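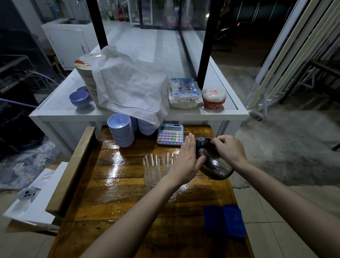
Reaching for the jug at the table.

FOR IMMEDIATE RELEASE
Sunday, March 29, 2020

Retwood Letters Go Online, Opening Up the Story of a Black Farming Town

ZIDEVCOMBE - The Tellell History Project is thrilled to announce that 200 letters written by the founding families of Retwood, a Black farming settlement started in the years after the Civil War, can now be read online by anyone, free of charge.

The letters follow people who had been enslaved as they bought land, raised barns, looked for lost relatives and argued (at length!) over where the schoolhouse should go. Many were addressed to cousins and old friends who had moved north, and they are full of everyday life: the price of seed, a new baby, a mule that would not cross the creek, a preacher who talked past supper.

"I have read some of these letters so many times that I feel I know the people who wrote them," said Josefien Postma, the project's director. "They are funny and stubborn and very good company. There is real grief in them too, especially when they ask after children and parents who were sold away. I am so happy that families can finally read them at home."

The collection was brought together from 2 churches and from the papers of the Nijs general store, where Retwood's mail was sorted until the post office opened. Each letter appears as a page scan next to a typed copy. Spelling has been left as the writers had it, and place names that have changed are explained in short notes.

Visitors can search by family name, by year, or by farm. A hand-drawn map of the settlement shows who lived where, and clicking on a farm brings up every letter sent from it.

"The map is my favorite part," said Jasper Postma, who typed the letters and drew the map. "You see that one sister lived just across the field from another, and they still wrote to each other every week. Then you read the letters and find out they were trading recipes and gossip, and you can't stop."

A series of 6 online talks will go with the collection, covering land deeds, church life, the first Retwood school and the search for family after slavery. All the talks are free and will be recorded. A printed book of selected letters is planned for September.

The project would love to hear from descendants of Retwood families, wherever they live now. Letters, photographs, family Bibles and stories are all welcome, and the team is glad to scan items and return them.

Media contact:
Josefien Postma, Director
Tellell History Project, Zidevcombe

###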